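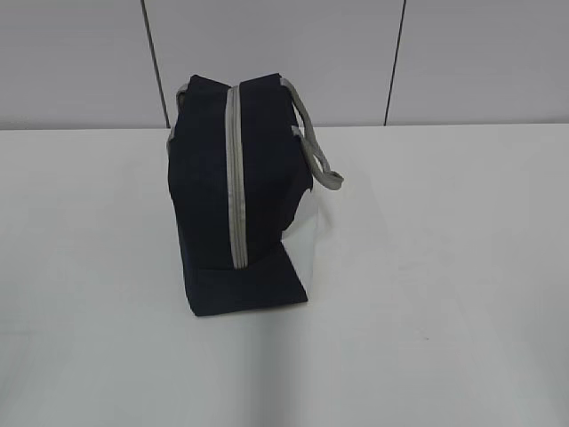 Saco escuro na bancada branca, fecho corrido, alça cinzenta caída para a direita. Vista da câmara fixa.

Caderno da oficina, novembro, fim da tarde

Objetivo que ficou escrito no quadro: o braço agarra a alça do saco, levanta, pousa dentro da caixa. O Gergely Vörös acha que isto fica pronto antes do fim do mês. Eu não acho, e deixo aqui os motivos para depois não se dizer que ninguém avisou.

Primeiro problema, o contraste. O tecido é quase preto e come tudo. Olho para a imagem e mal distingo uma dobra; o segmentador do Plikach ainda distingue menos. Dá uma mancha com contorno razoável do lado esquerdo e um recorte aos dentes em baixo à direita. Pior, o saco tem uma zona lateral clara, quase da cor do tampo, e essa desaparece por completo. Para o programa o saco acaba onde acaba o preto. Quem usar aquela máscara para calcular a base vai calcular mal.

Segundo, a alça. Ali as duas pontas juntam-se numa volta torcida que sai bem para fora, por cima do branco, e é o caso mais fácil que se pode pedir. Do outro lado só aparecem uns bocados curtos, o resto fica tapado pelo corpo do saco. Basta rodá-lo um pouco e fico sem saber que resultado esperar. Mostrar a demonstração só com a alça virada para a direita é batota, e já o disse ao Gergely.

Terceiro, a linha do fecho. A ideia dele era usar a fita cinzenta clara como eixo de referência: vê-se bem, é comprida, quase vertical. Concordo que se vê bem. Só que o saco é mole, e a fita vai para onde o tecido for. Não é régua nenhuma. Quanto a abrir o fecho com a garra, nem vou discutir: não consigo localizar o cursor nesta imagem, o programa muito menos.

O que fiz hoje:
Passei a exposição para o valor mais alto que o Karam deixa. O preto melhora um nada, o tampo rebenta.
Voltei atrás.
Corri 21 tentativas de deteção da alça, sem mexer o braço, rodando o saco à mão entre cada uma. Boas, 3. Com a alça para a direita, todas as três. O Gergely diz que é uma base para trabalhar. Eu digo que é um ângulo.
Tentei separar a alça pela cor. Cinzento sobre parede cinzenta, claro que falha na parte de cima. Sobre o tecido escuro vai bem.

A parede em painéis também não ajuda, o detetor de linhas agarra-se às juntas escuras e ignora o resto. Proponho um cartão de cor viva atrás da bancada — qualquer cor que não seja cinzenta. O Gergely quer antes treinar com 2.000 imagens sintéticas geradas no Ornar. Pode treinar. Tecido simulado que cai como tecido a sério ainda não vi, e o do Ornar parece borracha.

Falta fazer:
— cartão atrás da bancada, repetir as 21 com as mesmas posições
— marcar posições a lápis no tampo, hoje foi a olho
— rever a força de fecho no Grustirex, está no valor de fábrica e ninguém sabe porquê
— decidir se 2 câmaras resolvem a alça escondida; acho que sim, mas obriga a calibrar tudo outra vez

O braço fica desligado até repetirmos a série. Se alguém mexer na exposição, que escreva aqui o valor.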